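Rakum Store Kit - Staff Setup Guide
Section 4: Gift cards and store credit
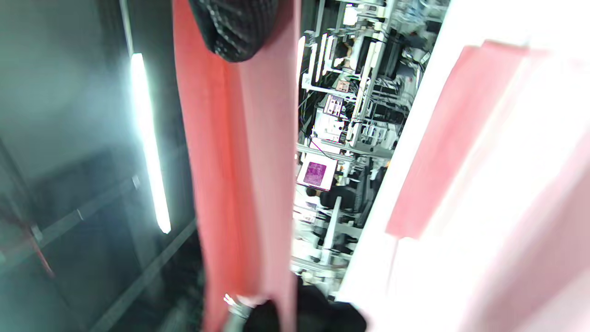
Before you start. You need the manager login, the card reader plugged in, and one blank card from the box to test with. Don't use a card a customer is waiting on. If the register still says "Rakum Lite" in the corner, stop and do Section 2 first, gift cards won't show up in Lite.

Takes a few minutes per register. Do the front one first, the others copy from it.

4.1 Turn gift cards on

1. Log in as manager. Regular cashier login shows the menu but everything is grayed out.
2. Settings > Payments > Stored Value. Flip the switch to On.
3. Pick your store from the list. Cirncombe and the Bouzid outlet are separate stores in the system, so do each one.
4. Type the receipt name the way you want it printed. 23 characters max, spaces count.
5. Save. Wait for the green check. Then log out and back in or the button won't appear on the sale screen.

Note: the switch goes back to Off if you leave the page before the check shows up. Happens a lot.

4.2 Set the amounts

1. Same page, scroll down to Quick Amounts.
2. Smallest allowed is 17 dollars. Largest on one card is 300.
3. Add your buttons. Six fit on the screen, after that they go to a second page that no cashier will ever open.
4. Leave "Custom amount" checked. People ask for odd amounts, especially teams buying for a coach.
5. Anything over 100 asks for a manager PIN. You can raise that number but call first, see the end of this section.

CAUTION: Do not type cents in the quick amounts. The system drops the dot, so 50.00 turns into 5000 and then gets refused for being over the limit. Whole dollars only.

4.3 Load the test card

1. New sale. Tap Gift Card, then Activate.
2. Tap your smallest button.
3. Swipe the blank card, stripe toward you. One smooth swipe. If it beeps twice it read it, if it beeps once try again.
4. Take payment as Cash so you're not putting a real charge on anybodys credit card.
5. Check the receipt. Should show the last four of the card, the amount, and your store name from 4.1.
6. Void the sale right away. Menu > Recent > Void. The balance goes to zero and you can put the card back in the box.

Note: void, not return. A return puts the money on store credit under no name and then it has to be cleaned up by hand.

4.4 Redeeming

1. Ring everything up first. Team discount too, if there is one.
2. Tap Gift Card, then Redeem. Swipe, or type in the number under the scratch strip.
3. If the card covers it, done. If not the screen shows what's left and you take the rest any other way.
4. Give the card back if theres money on it. Write the balance on the sleeve if they ask.

CAUTION: gift cards can't be used to buy gift cards. The register will let you start the sale and then lock at the end. Cancel it, don't restart the machine.

4.5 Mail orders

Web orders print at the back register as a pick slip. Activate the card same as 4.3 but choose Web Order as the payment, then scan the slip. Card goes in the sleeve, sleeve in the padded envelope. Name on slip must match name on envelope. In December do the slips first thing and again after lunch, they pile up.

Custom jersey deposits are NOT gift cards. Those go under Layaway, Section 6.

4.6 If something's wrong

"Card not found" - wasn't activated. Look up the receipt.
"Host busy" - wait a minute, swipe again. Don't take payment twice.
Balance wrong - check Recent for a double redeem.
Reader dead - unplug, count to ten, use the other port.
Locked PIN - Chaimae Cherkaoui can reset it from the office. Same for changing the PIN limit in 4.2. Have the register number ready, it's on the sticker underneath.

Section last changed 25 July 2025. Next: Section 5, Returns and exchanges.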